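Final Project Report: Does Watching Longer Help? Comparing Camera Inputs for Two-Arm Tool Packing
Project Skaltetti, Robotics Lab course, Rovville
Submitted in November

1. What we did

We wanted to teach a pair of arms to put hand tools back into a molded case, and to find out which cameras the learned policy really needs. Our setup has one camera on each wrist, one beside the workspace and one looking down from the head position. 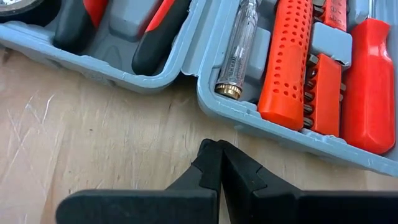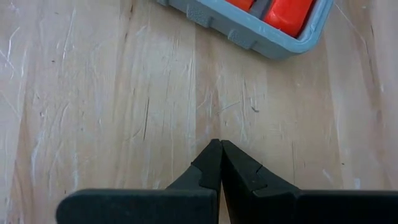
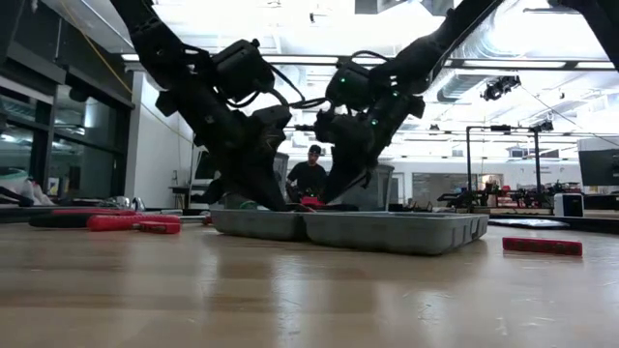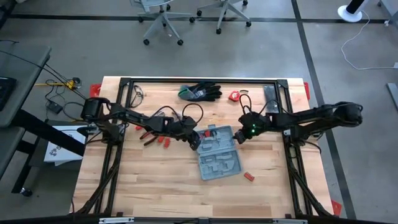 The task sounds easy until you try it. Every tool has its own slot, and a handle that lands a little crooked will sit on the divider and stay there. One of us spent a whole evening just learning to teleoperate the arms smoothly enough for the recordings to be usable!

2. Data

We recorded 300 demonstrations. The case was turned to a new angle before each one, and we mixed up which tools started out on the table. We threw out a recording only if the arms touched each other. Slow or clumsy ones stayed in, and we are glad they did, as they contain a lot of small corrections.

3. Training and testing

We trained the same network three times: with all the cameras, with the wrist cameras only, and with the side and head cameras only. We call the version with everything Pulari. Each version got 30 test runs, with the same starting layouts for all three. A run counted as a success if the tool was fully down in its slot within 68 seconds.

4. Results

Pulari succeeded in 26 of 30 runs. Wrist cameras only gave 18, and side and head only gave 11. We had expected the wrist views to do worse, so 18 was a very nice surprise. Once a gripper was near the right slot, they were nearly as good as the full set. Most of their failures came early, when the arm wandered off over bare table and never found the case again.

The side and head version had the opposite problem. It went to the correct half of the case almost every time – then let go too soon or too high.

5. What we would do next

Our layouts were all from one table under one kind of light, so we can't say much about other rooms. We would love to repeat the tests on the Trindade bench, where the light changes all afternoon. We also want to try dropping the side camera alone, a comparison we ran out of time for.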